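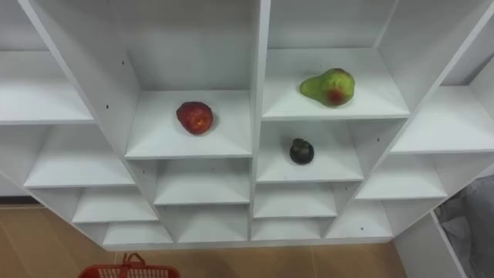
Open Shelving for Small Grocery Displays
Student Project Report, Retail Interiors Module
Latifa Salem and Sofia Fragkou
Submitted in February

1. Purpose

This report considers whether a white cubby shelving unit can serve as a fruit display in a small neighborhood store. The project was set by the Vrettos produce shop in Plirngate, which has a narrow side wall and wishes to sell single pieces of fruit for immediate eating. The budget for furniture was fixed at 400, and the owner asked that the store floor not be drilled.

2. The Unit

The unit was placed in a small room in the Gulladia building. It is made of plain white panels that meet at right angles, with open compartments arranged in offset tiers. A shopper standing close to it looks down into the lower cubbies and sees mainly their shelf surfaces. The upper compartments show their contents most clearly.

With no fruit in place, the layout was studied on its own. The staggered dividers lead the eye from one tier to the next, and we expected this to help shoppers notice items on different levels.

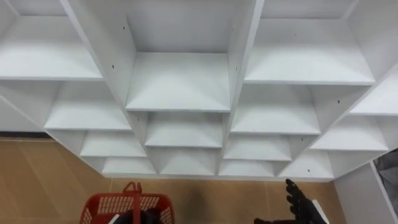
The offset also has a cost. Two neighboring compartments seldom share the same height, so price cards cannot be lined up in one strip along the front. We recommend a separate card for each cubby, set at the left of the shelf.

3. Choice and Placement of Fruit

Three kinds of fruit were considered first: apple, pear and mangosteen. They differ in color and in outline, and all three stand out against white. One piece per compartment was the rule throughout. Red apples read well from the doorway. Dark fruit is harder to judge at a distance and should be kept on a shelf that receives direct light — the mangosteen in particular.

A pear laid on its side takes up more width than a standing one but is less likely to be knocked over. It should be lifted by the wide end, with the hand supporting it from below, so that the neck does not strike the divider. 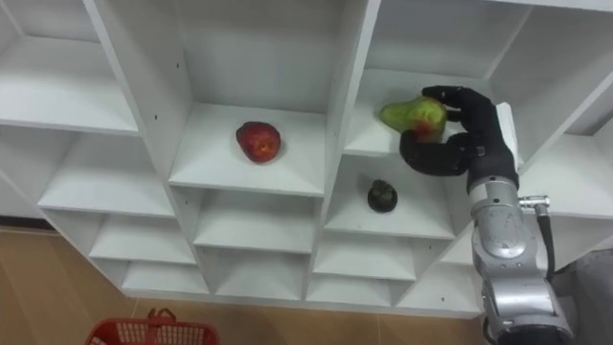 Should every compartment be filled?
Empty compartments are acceptable, and in a small store they are useful. They separate the kinds of fruit and leave room for a shopper's hand.

4. Baskets

A display of single pieces requires something to carry them in. Sofia Fragkou compared the Plornell paper bag, which the shop now uses, with a small plastic basket. The basket is preferred. It stays open while fruit is added, its handle leaves one hand free, and it can be held directly in front of the shelf. Baskets should be stacked at the end nearest the door. 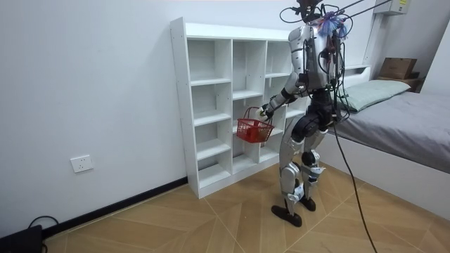
Figure 4. Red basket with arched handle, held at the lower-middle compartments.

5. Recommendations

The unit is suitable for the side wall at Vrettos, provided that the lowest tier is reserved for stock that shoppers do not need to inspect. Shelf surfaces should be wiped each evening — white panels show juice marks quickly. The position of the price cards should be reviewed with the owner on Thursday, before the cards are printed.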